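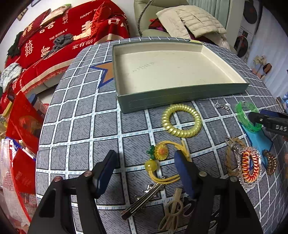 Mindham Mending and Making Sessions: progress report to the Ulard Fund

Prepared by Meron Gashaw, sessions organiser

Where we have got to

It is a real pleasure to be writing this at the halfway point, and I hope you will forgive me if I go on a bit, as there is a good deal to tell. When we applied, we said we wanted a regular place in Mindham where people could bring clothes, bags and bits of jewellery that needed a stitch or a new clasp, and sit down with somebody who could show them how to do it. We now run two sessions a week, one in the morning and one after tea for people who work, and both have kept going right through August, when I had fully expected us to be sitting there on our own with the biscuits!

The evening session was slow to start. We had put it down for half past seven, and several parents told us that was exactly bedtime, so we moved it to eight and it has been much livelier ever since. The morning one has its regulars, many of whom come as much for the chat as for the darning, and I think that is all to the good.

Money

Your grant for this half was £2,958, and we have spent £1,876 of it. Most of that went on room hire and on Flynn Dunstan's teaching hours, with the rest on thread, needles, fastenings and a second-hand sewing machine, a Stirna, which needed a new belt but has run sweetly since. The remainder is set aside for the winter sessions, when the heating charge comes in. We have spent less than planned on printing – word of mouth has done most of the work – and I would like your agreement to move that saving across to materials.

What has been harder

Storage, mainly. The cupboard we were promised at the Wolde Rooms is shared with the choir, and things do get muddled. Flynn has been taking the machine home in his car, which is kind of him but can't go on for ever. We have asked for a lockable cupboard upstairs and are waiting to hear.

We also said we would run a session for teenagers, and so far we haven't. The school was keen, but the person we were dealing with moved on before the summer and we have had to begin again. I have a meeting with her replacement early next term.

The next half

Flynn would like to try a short course on zips, which are far and away what people ask for most, and I should like to start a swap shelf for buttons and leftover wool. You would be very welcome to drop in on either session. Just let me know beforehand and I will make sure there is a chair and a decent cup of tea waiting.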